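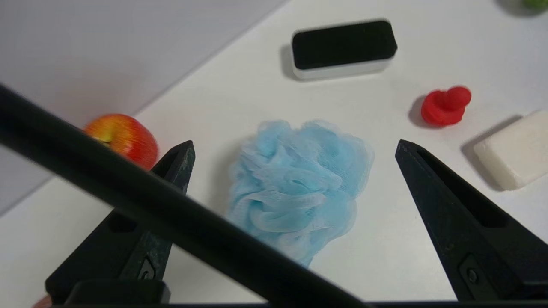 Mesh bath pouf loses shape and stays damp: re-tie it or replace it?

Posted in Bathroom & Laundry
Asked by Rima Khasawneh, 2022-01-15
Viewed 873 times

I have a light blue mesh pouf, the ordinary ruffled netting type. When new it was a tight ball. It is now loose and crumpled, rounded at the top and narrower at the bottom, and the folds no longer spring back after it is squeezed out. It was bought in April and is used once a day with liquid soap.

Two problems:

1. Shape. The netting has shifted on the center tie, so one side is full and the other is thin. Lather is noticeably worse than it was.

2. Drying. It hangs from the shower valve between uses and is still damp at the core the next morning. There is no visible mold and no smell that I can detect, but I can't see into the center without pulling the layers apart.

Water here is hard. The bathroom has an exhaust fan on a 30 minute timer and no window.

What I want to know:

- Can the center tie be redone without the whole thing unrolling?
- Is there a wash method that does not melt or stiffen the netting?
- If it has to be replaced, what should I look for so the next one holds up longer?

I would prefer to fix it if the fix takes less than an evening. I have nylon cord and a few cable ties in the house.

Comments on the question

Houda Abdel Rahman: Is the cord loop still attached to the center tie, or has it pulled free?

Rima Khasawneh: Still attached, but there is slack in it. The knot looks intact.

3 answers, sorted by votes

Answer from Elmarie Shabalala
Accepted

Yes, it can be re-tied. Most of these are one long tube of extruded netting, gathered into pleats and cinched in the middle. Once the cinch is cut, the tube opens out to several yards and you will have to gather it again from nothing. So add the new tie first and cut the old one second, or leave the old one in place.

Procedure:

Wash it first (see below) and let it dry fully. Wet netting slips while you are tightening.

Spread the ruffles apart until you can see the core. Work the fuller side around the tie a little at a time until the layers are roughly even. Pull on several layers together. A single layer will tear or draw out into a long loop.

Pass a length of nylon cord around the core, right next to the old tie. Go around twice, pull tight, and finish with a surgeon's knot. A square knot in nylon tends to back off when wet. Trim the ends to half an inch and touch them with a lighter, well away from the netting. The netting is usually polyethylene and will shrink into a hard bead at the slightest heat.

Run the hanging loop under the new cord as well, so that the weight of the wet pouf is carried by both ties.

I would not use a cable tie. The cut end is sharp and it sits exactly where you squeeze.

Washing: a basin of warm water, a spoonful of unscented dish liquid, ten minutes of soaking, then rinse until the water runs clear. For hard water deposits, follow with a soak in equal parts white vinegar and water for 30 minutes and rinse again. Do not combine the vinegar with bleach, or use one right after the other. Keep it out of the dryer. Stiffness in the netting is often soap scum and mineral, and it may soften a good deal after the vinegar.

Drying: the shower valve is a poor location. It is in the spray and the pouf rests against the wall, so only one side gets air. Hang it from a hook outside the enclosure with clearance all around. Shake it hard before hanging. The fan timer is probably too short as well, if it can be set longer.

All of that said, yours has been in daily use since April. Many people replace them every month or two. If the core has any discoloration when you open it up, stop there and throw it out.

Comments

Rima Khasawneh: Opened the core. No discoloration, some white residue close to the tie. Vinegar soak is in progress.

Houda Abdel Rahman: Dental floss also works for the tie if it is the waxed kind. Two wraps minimum.

Rima Khasawneh: Re-tied with the nylon cord. It is round again, a bit smaller across than when it was new. Accepting this answer. I will probably still buy another and use this one on the tub.

Answer from Walid Semaan

On the replacement question only.

Check the weight on the label if there is one. A pouf of 70 grams has more netting in it than the thin ones sold in multipacks, and the pleats support each other better. The tradeoff is drying time, which will be longer. For a room with no window I would go lighter and accept the shorter life.

Look at the tie before buying. Push the ruffles aside with a thumb. If the cord wraps the core more than once and the hanging loop is part of the same cord, it should hold. If the loop is only threaded through a few layers of netting, it will tear out under its own wet weight.

I have used the Sorkum and the Plallura. The Sorkum kept its shape longer. The Plallura was softer and was dry by the evening. I would buy either one again. The Dobre I had came apart at the tie, but that was a single unit and may not mean much.

Comments

Elmarie Shabalala: Agree on checking the loop.

Answer from Kyu-ri Kang

just get a washcloth. I bought 33 cheap ones for the gym locker and they go in the machine with the towels. no core to dry out

Comments

Walid Semaan: Does not answer the question about the tie.

Kyu-ri Kang: it answers the damp one

Related questions

Removing hard water film from a plastic shower caddy
Adhesive hooks that hold on textured tile
Todance fan timer: changing the run time after the light goes off
Can netting produce bags be used as pot scrubbers?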